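透明瓶子夹取：点云全是洞，你们规划层到底怎么兜底的？

版块：机器人软件 / 感知与规划
发表于 2022年7月30日

楼主 夜班调参员

先交代环境，省得大家一层一层问。双臂台子，两边都是平行夹爪，腕上各一个小相机，另外头顶一个深度相机。任务是一臂从桌上拿起透明塑料锥形瓶，挪到两臂都够得着的地方，另一臂接过去。调度框架用的是 Murkmont，抓取位姿这一块是 Nondari 的插件，行为树我自己写的，写得像意大利面，请不要问我要源码。

问题很老套：深度相机看透明件等于没看。瓶身那一块不是空洞就是直接穿过去拿到桌面的深度，插件于是很有礼貌地告诉我“场景中无可抓取物体”。有时候它不礼貌，给我一个抓桌面的位姿，置信度还挺高。

目前的做法是二维分割出瓶子的轮廓，假定瓶子立在桌面上，用桌面平面方程反推底部中心，再套一个 CAD 模型上去。单臂抓能跑，昨晚连续 300 次，失手 11 次，老板觉得可以，我觉得不可以，因为这 11 次里我只解释得了一半。

真正让我睡不着的是交接。瓶子一离开桌面，“立在桌面上”这个假设就没了，第二只手该往哪里去，全凭第一只手的正运动学加上一点信仰。

想问三件事：
一、瓶子在手里的位姿，你们是重新看一遍，还是直接信运动学？
二、碰撞检测里，已经被抓住的瓶子怎么挂到机械臂上才不会让另一只手永远规划失败？
三、有没有人真的用过深度补全网络上产线，不是上论文。

2楼 bmoussa_m

第三问我先答：用过，撤了。补出来的深度非常漂亮，平滑、连续、边缘干净，就是和瓶子的实际位置差着一截。空洞至少还会告诉你它是空洞，补全之后你连怀疑的机会都没有。

第一问：信运动学可以，前提是抓的那一下瓶子没有在指间滑。你们指面贴的什么？光滑的橡胶夹透明塑料，合爪的时候瓶子会自己找舒服的角度，偏个几度很正常。

3楼 夜班调参员

回2楼：指面是细网纹的垫子，静态夹着挺牢。滑不滑我没量过，惭愧。我一直默认它不滑，理由是滑的话我就得多写一个模块。

4楼 老达利

默认不滑，这我在三个项目的事后总结里都读到过，其中两份是我写的。

说正经的。建议先把误差拆开再谈方案。你现在把“抓取瞬间位姿偏差”“手眼标定偏差”“两臂基座相对标定偏差”和“运动中时间戳不同步”四样东西全倒进一口锅里，然后问大家汤为什么咸。先做静态交接：左臂夹着标定板停住，右臂腕相机看，和左臂正运动学算的比一比。这个数要是就不行，瓶子是无辜的。

5楼 Rania_AR

同意4楼，补一条：做静态测试的时候多换几个姿态。只在一个交接点上标得好，说明不了什么，很多人两臂外参就是在交接点附近凑出来的，挪开一段就露馅。

另外回第二问。把瓶子作为附着物体挂到夹爪连杆上之后，要在允许碰撞矩阵里放行“右手手指—瓶子”这一对，而且只在接近的最后一段放行。很多人偷懒全程放行，于是规划器很高兴地让右臂手指从瓶子里面穿过去，反正你说了没关系。

6楼 夜班调参员

回5楼：……全程放行的就是我。

难怪有一回右臂的轨迹看着特别自信。

7楼 xiaoG_ghoneim

我唱个反调。你们聊的都是怎么把位姿估得更准，楼主这个任务有必要估位姿吗？交接一个旋转对称的瓶子，绕竖轴的转角无所谓，真正关心的就是瓶颈在右臂相机画面里的位置。腕相机都装上了，做个图像伺服，右手闭环凑过去就行。标定差几毫米也能吃掉。

开环规划加精确标定这条路，我走了两年，结论是标定板比瓶子好卖。

8楼 老达利

回7楼：图像伺服看什么特征？透明瓶颈在浅色桌面加白墙的背景下，边缘检测出来的东西你自己信吗？别跟我说角点。

9楼 xiaoG_ghoneim

回8楼：看分割掩膜的矩，不看角点。楼主二维分割本来就在跑，中心和面积拿来就能用。面积当距离的代理，粗是粗，但它是闭环的。

10楼 老达利

回9楼：面积当距离。瓶子歪一点，或者被左手手指挡住一块，面积就变小，你的右手就觉得自己还离得远，于是继续往前凑。请问凑到哪里为止？

11楼 xiaoG_ghoneim

回10楼：凑到力矩超限为止，谢谢。我没说不设保护。遮挡那部分可以从左臂模型投影过来，把手指占的区域抠掉再算。

12楼 bmoussa_m

抠掉手指区域就要用两臂外参，外参你刚说不用准。绕回来了，欢迎。

13楼 xiaoG_ghoneim

回12楼：抠掩膜允许的误差和抓瓶颈允许的误差不是一个量级，多膨胀几个像素的事。你们做规划的看谁都像在偷用标定。

14楼 Rania_AR

两位歇一下。楼主的分割是在什么数据上训的？如果训练集里瓶子全都好好立在桌上，悬空、被夹着、带一点运动模糊的那些画面，掩膜质量可能就是另一回事。伺服也好，重新估位姿也好，都是从这张掩膜上长出来的。

15楼 夜班调参员

回14楼：你问到点子上了。训练集是我手摆手拍的，瓶子一律立在桌上，姿态端庄，和证件照一样。运动中的一张没有。

刚才把腕相机的记录翻了一遍，掩膜在瓶子刚离开桌面那一小段最差。轮廓下沿拖得又宽又淡，模型有时候把桌面上那片浅浅的反光一起算成瓶子，掩膜往下长出一条尾巴，质心就跟着往下掉。
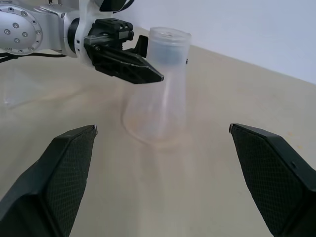 质心一掉，重投影回去算出来的瓶子就比它该在的位置低，右臂按这个去接，手指高度自然不对。之前解释不了的那几次我挑出来对了一下，掩膜带尾巴的占多数，剩下的还是不知道。

所以现在打算这么改：左臂抬起之后先停稳，等关节速度降到阈值以下再发一次感知请求，拿到的掩膜才准许进入交接分支。行为树里加一个“静止”条件节点，听着很蠢，但是便宜。

16楼 老达利

一点都不蠢。我见过整条线的感知问题是靠停一下解决的，论文里不会写，因为没有公式。

顺便查一下时间戳。有的驱动给图像打的是到达主机的时间，不是曝光时间，机械臂动得快的时候，两者的差距会老老实实变成位置误差。停下来拍，这个误差也顺带没了，不过你最好知道它存在，否则哪天有人嫌节拍慢把停顿删掉，它会回来看你。

17楼 xiaoG_ghoneim

停下来拍我没意见，可你要是每次都停，节拍呢？我们当年就是节拍被卡住才去做伺服的。可以折中：停一次拿初值，右手接近的时候再用掩膜小幅修正，修正量限幅，超了就退回去重来。

18楼 bmoussa_m

17楼这个我居然同意，截个图留念。

限幅一定要写死在控制器那一层，别写在行为树里。行为树的频率低，等它反应过来，手指已经到位了，只是到的不是你想的那个位。

19楼 berisha用户甲

插一句题外话，Berisha 那套工具链里自带一个透明物体的合成数据生成器，有人试过吗？折射渲染看着还行。楼主缺的那部分“夹着的瓶子”合成出来应该不难。

20楼 Rania_AR

回19楼：试过，能用，但默认背景太丰富了，木纹、格子布、各种花哨纹理。模型学会了靠背景被折射扭曲来找瓶子，换到素色桌面上立刻抓瞎。要自己换成浅色哑光桌面加白墙，渲染结果会难看得多，也有用得多。瓶身也别渲染成光亮玻璃，楼主那种磨砂半透明的塑料，高光是软的，差别不小。

还有一点，夹爪手指要一起渲染进去，并且标成单独的类。不标的话，模型会把手指贴着瓶颈的那块边缘归给瓶子，或者反过来，取决于它当天心情。

21楼 夜班调参员

回20楼：收到，手指单独一类。我原来图省事，手指算背景。

交付一点结果，免得像个只问不还的。碰撞放行改成只在最后接近段打开，规划时间变长了，但轨迹不再穿瓶而过。静止节点加了之后跑了 166 次交接，手指高度不对的情况没有再出现，横向偏的还有。按4楼说的静态测试做了，两臂外参确实有偏差，方向和横向偏的方向一致。也就是说瓶子基本无辜，冤枉它好几个月。

22楼 老达利

横向那个你先重标，别急着上伺服去遮。遮住了以后夹具一动，你又要从头查。

23楼 xiaoG_ghoneim

回22楼：重标归重标，伺服归伺服，下次夹具被人撞一下，还是得有东西兜着。每次撞完都重标，那是给标定板打工。

24楼 老达利

回23楼：撞完不重标，那是给运气打工。

25楼 路过的skaltstead

弱弱问一句，横向偏多少算偏？我们组在 Skaltstead 的控制器上做类似的东西，没有腕相机，两边全靠外参，目前靠把手指张到最大来解决，张得够开就总有一边能碰到。

26楼 bmoussa_m

回25楼：先碰到的那根手指会把瓶子往旁边顶，左手还夹着，指间就滑了，然后你的正运动学从此是错的。两指触碰的时间差记一下，看夹爪电流曲线也行，差得多就别硬合。

27楼 路过的skaltstead

回26楼：电流曲线我们没存。我去存。

28楼 夜班调参员

重标的事排到下周，标定板目前被隔壁组借去垫显示器了，正在交涉。碰撞矩阵那段的配置我整理一下再贴，Murkmont 旧版本里附着物体的命名有坑，释放之后名字不清，第二轮会提示重名，然后静默地不挂。静默这两个字我查了一晚上。

29楼 Rania_AR

那个坑十二月的版本修过一半：会打一行警告，照样不挂。你在释放之后手动移除一次，再加回场景。

30楼 夜班调参员

回29楼：手动移除加上了，第二轮能挂上了。警告那行也看到了，级别是调试信息，难怪我之前没看见。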